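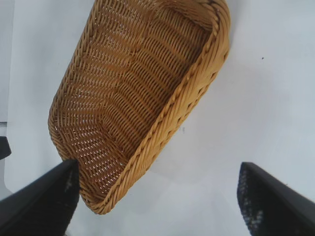
Basket handling at the Skakdale packing room moved from trial to daily use in May, and this report covers the period from then to 2024-08-25. The grant paid for one arm, its gripper and the retraining of the people on the line. The arm takes an empty basket, sets it at the packing station and, once it has been filled, passes it to the wrapping bench. Wicker is harder to hold than the cartons we started with. The wall is woven and gives under pressure, the rim is a thick braid, and the corners are rounded, so a finger that meets the basket at a corner has much less to hold than one on a straight side. Most of the work since May has gone into that problem.

## Work done

Spyros Kos rewrote the grasp routine for the long baskets. The first version closed on the rim with the same force everywhere, and it marked the braid. The current version comes in lower, closes slowly and checks its hold before lifting. We also changed the finger pads once. Pillay supplied the second set and we have kept it.

The arm has now handled 927 baskets in normal production. Of these, 80 had to be put right by a person, either because the basket was set down crooked or because the arm stopped and asked for help. In 12 cases the basket was damaged and could not be sold. All 12 came before the routine was changed.

Round baskets are still done by hand. We tried them for a short time in the trial and the results were poor. Nisteo has offered a different finger shape on loan and we would like to test it in the next period.

## What has changed for staff

Before the arm, each packer fetched their own baskets from the rack, turned them, checked them for broken strands and carried them full to wrapping. Carrying was the part people complained about. Lumturie Jurić, who leads the packing team, had asked for it to be looked at well before we applied to Sosteo.

Packers now stay at the station and fill. Wrists and shoulders come up less often at the team meeting. On the other hand, three people have told us that the day feels longer when they stand in one place, and we think they are right to raise it. Walking to the rack was a break of sorts. We have started changing places between filling, checking and wrapping after each delivery, and Lumturie keeps the rota.

Checking has become a separate task. When every packer handled every basket, faults were caught without anyone having the job of catching them. In the first weeks of daily use, baskets with loose ends went through to wrapping and came back. Zorica Dimitrov now inspects them before they go on the infeed table, and she has a say over what is refused. She sends rejects back to the weavers with a short note, something we never managed to do before.

No posts have been lost. One packer left in the period for a job nearer home, and that post was filled.

## Training

20 hours of training were budgeted for each operator. Tane Pryor and Zorica have finished theirs and can restart the arm, clear a stop and teach a new basket size. Two more packers have begun. The written guide from the supplier was of little use on the floor, so Tane wrote a two-page version with the stop procedure on the front. It hangs by the guard door.

Some of the older staff did not want to be trained and we have not pressed them. They work at wrapping and at the round baskets, where their hands are still faster than anything we could buy. We do need to be careful that the pay grade for operators does not turn this into a split in the team. Dušan Ivanov is preparing a proposal on grading and will share it with staff first.

## Problems

- The arm stops too often when baskets from different weavers are mixed. Widths vary more than the order sheets say. Sorting by weaver helps but adds work at the rack.
- Noise from the compressor is a nuisance at the wrapping bench. A cover has been ordered.
- Stops were not logged by cause until Tane set up a sheet for it, so we cannot compare the early weeks properly with the later ones.

## Next period

We will test the loaned fingers on round baskets, finish training the two packers and settle the grading question. We also ask Sosteo to agree to move the unspent travel money to a second infeed table - the present one holds too few baskets, and Zorica has to break off inspection to refill it. A quote is attached with the accounts.

Prepared by Dušan Ivanov, with figures from Tane Pryor.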